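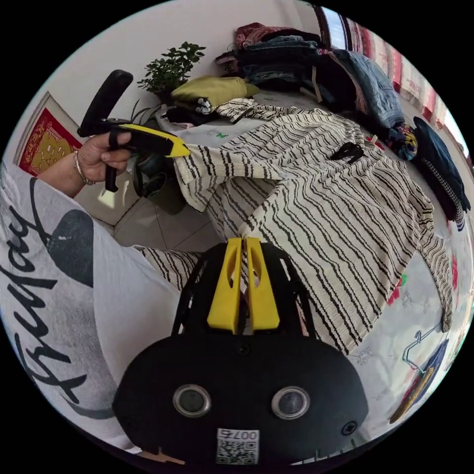
Kanen > Who We Are > About Us

Hi, I'm Funmilayo, and I fold clothes for a living! Well, I fold them, hang them, sort them, and talk people into letting go of a few of them, but the folding is what everyone asks me about at parties, so let's start there.

Kanen is a small wardrobe service. We come to your home, work through your clothes with you (or without you, if you'd rather go get a coffee), and leave you with drawers that close. I started it by myself, doing evenings and Saturdays for friends of friends, and now there are two of us. Annelies Rüegg joined me after I helped with her mother's move and she kept refolding my sweaters — better than I'd done them, annoyingly. I offered her a job before we'd finished the second closet.

We do almost everything on the bed. People expect us to show up with special tables, but a made bed is the best folding surface in most homes. It's wide, it's soft, and you can leave the finished piles up at the head while you work on the next thing. Pull the bedspread smooth first and you're set. 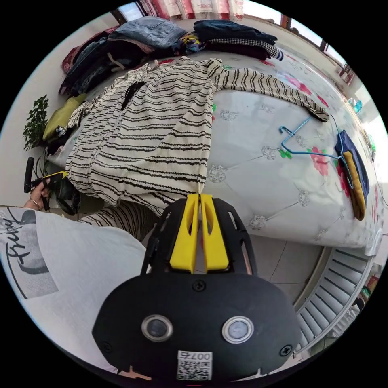 Knits are my favorite, and they're where most people get stuck. Lay the sweater flat, get the bunches out of the body, then bring the sleeves out to the sides before you fold anything. I like to run my hand down each sleeve right to the cuff. After that it's sides in, sleeves down, and up from the hem. With stripes you've got a built-in guide (I get way too excited about this), and wavy stripes are no trouble either, you just go by the hem.

I'm pretty firm about one thing: heavy knits go in a drawer. Shoulders stretched out on hangers make me sad! Shirts and dresses can hang all they like.

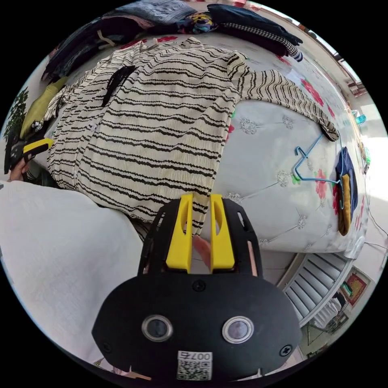 Our regular visit is half a day and costs $325, and that covers one bedroom. If you've only got a dresser that's driving you crazy, ask for the 60-minute visit at $81. Denim, party clothes, baby things, the bag you've been meaning to donate for ages — bring it all out, we've seen worse, and I have a chair in my own bedroom that I won't be discussing on this page.

We also teach. Annelies runs a folding class every February at the Akinola community room, and kids are welcome as long as they bring their own T-shirts to practice on.

To book, fill out the form on our contact page and tell us how many closets you have. Either Annelies or I will call you back, usually in the evening once we're done for the day.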